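2023年5月25日

朝から雨。昼前に止んだ。休みを取ってあったので、一日アームの作業にあてた。

昨夜の続きで、手首のハーネスから始める。前に組んだときは、モーターの線とセンサーの線を一緒に束ねて、根元を結束バンドで強く締めていた。手首を内側に回すと束が突っ張って、最後の数度で動きが重くなる。電流の記録を見ると同じ角度で必ず山ができていたから、機械側の当たりではなく線の張りだろうと先週から考えていた。バンドを全部切って、線を一度ばらした。センサーの線の被覆が、締めていたところで少しつぶれている。芯線は無事だった。念のためテスターで一本ずつ導通を見た。全部通っている。

つぶれたところは熱収縮チューブで覆い、今度は手首の筒に巻きつけるかたちにした。見た目は悪くなるが、回したときに巻きがゆるんだり締まったりして、長さの変化を吸ってくれる。巻く向きを最初に間違えた。グリッパーを開く側に回すと締まる向きで、これでは前と変わらない。ほどいて逆に巻き直した。この巻き直しで昼までかかった。

昼はうどん。卵を落とした。食べながらTollholmの掲示板を見たら、レーザー加工機の集塵機がまだ直っていないと書いてあった。ベースの板を切り直すのはしばらく先になる。今の板でも困ってはいないが、クランプの逃げを小さく取りすぎたので、締めるときにレバーが机の縁に当たる。ヤスリで少し落とした。これで当分もつ。

荷物が届いた。Girkelの電源基板と、頼んでいたコネクタの端子。端子は送料込みで1827円だった。前は同じものをもっと安く買った気がするが、古い注文の記録を探すのが面倒で調べていない。基板のほうは穴の位置が図面と合っていて、そのまま付いた。図面と合っているのが当たり前なのだが、前の会社の基板では二度やられているので、ノギスで測ってからねじを締めた。

午後一時半、電源を入れた。煙もなく、異音もなし。手首を手で軽く押さえたまま低速で回してみる。例の角度のところで電流の山が低くなった。消えてはいない。端から端まで何度か往復させて記録を取り、先週のものと重ねてみた。山の位置は同じで、高さが半分になっている。残りの分はギアの当たりかもしれない。グリスを足すのは分解が要るので、今日はやらないことにした。

次に原点合わせ。エンコーダーの値は、手首をまっすぐにした姿勢で3346と出た。昨日は同じ姿勢で違う値が出ていたので、まずそこを疑った。何度か電源を入れ直しても3346のまま動かない。昨日のほうは、コネクタが最後まで挿さっていなかったのだと思う。今朝ばらすときに、片側のツメがかかっていないのに気づいていた。設定ファイルの値を3346に書き換え、古いほうは行を消さずにコメントにして残した。消すと必ずあとで探すことになる。

三時ごろタリンドゥから連絡が来た。Tharindu Hettiarachchi、Tollholmで隣の棚を使っている人で、このアームの制御基板のソフトは半分くらい彼のコードだ。通信が途切れる件で、ログを送ってくれという。送った。二十分もしないうちに返事があって、再送の待ち時間が短すぎるらしい。こちらで値を倍にしてみたら途切れなくなった。倍にした根拠は特になく、彼も「とりあえずそれで様子を見よう」と書いていた。待ち時間を伸ばした分、止まれの命令が遅れるのではないかと聞くと、停止は別の経路で送っているから関係ないとのこと。コードを開いて確かめたら、たしかにそうなっていた。自分で書いた部分なのに忘れていた。

このアームには去年の十月からEllsideという名前を付けている。部品箱の側面に書いてあった倉庫の名前をそのまま使っただけで、意味はない。タリンドゥは短くエルと呼ぶ。ファイル名もelで始まるものとellsideで始まるものが混ざっていて、いつかそろえたいと思いながらそのままになっている。

そろそろ目的の動作をさせたい。やりたいのは、机の上の紙くずをつかんで、床のごみ箱に落とすところまで。書けば一行で済むが、机の縁をまたいで下に降りるところが難しい。肘が机に近づきすぎると天板の角をこする。先月それで天板に細い傷をつけた。紙やすりをかけてオイルを塗ったら目立たなくなったが、指で触るとわかる。

落とす位置は、机の縁から236ミリ手前と決めた。巻き尺で測って床にマスキングテープを貼り、そこに合わせて箱を置いて座標を取った。座標を取ったあとのテープははがした。床に糊が残るのがいやなので。箱がずれたら測り直せばいい。

最初の三回は空のまま動かした。机の上を横に動き、縁を越え、下がって、開く。速さは設定の二割。二回目で肘が思ったより低いところを通ったので、途中に通過点をひとつ足して高さを稼いだ。遠回りになる分だけ時間はかかる。急ぐ用事ではないから、これで構わない。三回目は危なげなく終わった。

次に紙をつかませた。丸めたコピー用紙は軽すぎて、指が閉じるときに転がって逃げる。もう少し固く丸めると持てるようになった。レシートは最後まで駄目だった。薄いものは指先にゴムを貼らないと無理だと思う。前に買った滑り止めのシートがどこかにあるはずだが、見つからなかった。工具箱にも押し入れにもない。Tollholmの棚かもしれない。

床のケーブルも気になっている。机の下は電源タップから出る線でごちゃごちゃしていて、アームの分が増えてからさらにひどくなった。パソコンの線と分けたいのだが、分けるには机の裏にもぐらないといけない。途中で一度もぐって、灰色の線がどこへ行っているか追いかけたものの、タップの裏で見失ってやめた。抜いたらルーターが落ちた、というのを前にやっている。

五時すぎ、試しに通しで動かすことにして、ごみ箱を机の手前、少し下に入るくらいの場所に戻した。白い八角のプラスチックの箱で、口が広がっているから多少ずれても入る。マウスとキーボードは机に出したまま。片付けた状態で動かしても、普段使えるかどうかの確認にならない。グリッパーは机の右の手前に出して、ここから始める。 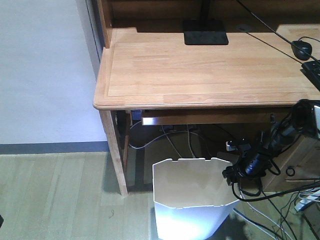

電源を入れる順番は、パソコンとモーターのどちらが先か。

パソコンを先に立ち上げて、制御のプログラムが待ち受けになってからモーターの電源を入れる。逆にすると、前回の目標位置が残っていたときに急に動くことがある。切るときはモーターが先。

この順番は紙に書いて電源スイッチの横に貼ることにした。頭では覚えていても、夜遅くなると怪しい。

通しの結果は、固く丸めた紙なら続けて入った。ゆるく丸めたのは机の上で一度落とし、拾い直しはできないのでそこで止めた。拾い直しをさせるにはカメラで見つけ直す必要があって、そこはまだ手をつけていない。今はつかむ場所を決め打ちにしている。タリンドゥは指の電流を見れば、つかめたかどうかくらいはわかるだろうと言う。空で閉じたときと紙を挟んだときの値を取ってみたら、固い紙では差が出て、ゆるい紙では出なかった。もう少し回数をやらないと何とも言えない。

動作の途中で一度、手首のケーブルが机の縁に触れた。引っかかってはいない。巻きの外側がふくらんだところが当たったようで、マジックテープで一か所だけ押さえた。結束バンドはもう使わない。

記録の保存先がいっぱいになりかけていたので、古いログを消した。ファイルの数で1018あった。残したのは電流の山が出ていたころのものと、通信が切れたときのもの。動画は外付けに移した。移している間に夕飯を作った。鮭と、昨日の味噌汁の残り。

食後に机の裏をもう一度見たが、もぐる気にならず、線の整理はまた今度にした。かわりに端子の圧着をいくつか練習した。新しい端子は前のものより少し固く、いつもの力で握ると最後まで潰れきらない。引っ張って抜けたのがひとつあった。二回に分けて握ると抜けなくなった。

次にやること。手首のギアを開けてグリスを見る。滑り止めのシートを探す、なければ買う。ファイル名をそろえる。タリンドゥに、再送の待ち時間を変えたまま一晩つないでおいた結果を送る。

そのために制御基板だけ通電したままにして、モーターの電源は切った。十一時、ログは止まらずに流れている。寝る。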